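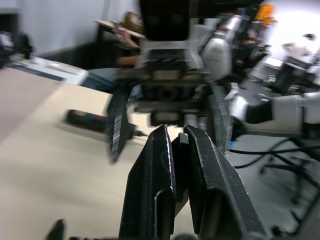

A reader in Clerdale writes that her church packs school bags for children who've lost their parents, and every May half the donated backpacks come in musty. Can they be saved, she asks, or should she stop accepting used ones?

Oh, please keep accepting them! Used backpacks clean up beautifully, and a family taking in three extra kids will be thrilled to have them. My tips, tested on more bags than my laundry room could hold:

Turn every pocket inside out and shake it over the trash. Crumbs hide in the seams (and so do old raisins).

Mix a spoonful of baking soda into a bowl of warm water, scrub the lining with a soft brush, and leave it 20 minutes before you rinse.

Skip the dryer. Hang the bags upside down with all the zippers open - overnight is usually plenty, but thick straps can take longer.

Stiff zipper? Rub a plain candle along the teeth and run the pull back and forth. I love this one!

For loose straps, use upholstery thread and sew a box with an X through it. Go over it twice.

Pack the heavy things first, flat against the back panel: notebooks, then the pencil case, then socks and soap on top. Put the soap in its own little bag or everything will smell like it, lunch included.

We got through almost 991 bags for the Wollulach drive this way, and only 6 had to be cut up for patches. Save those buckles, by the way. They fit nearly anything.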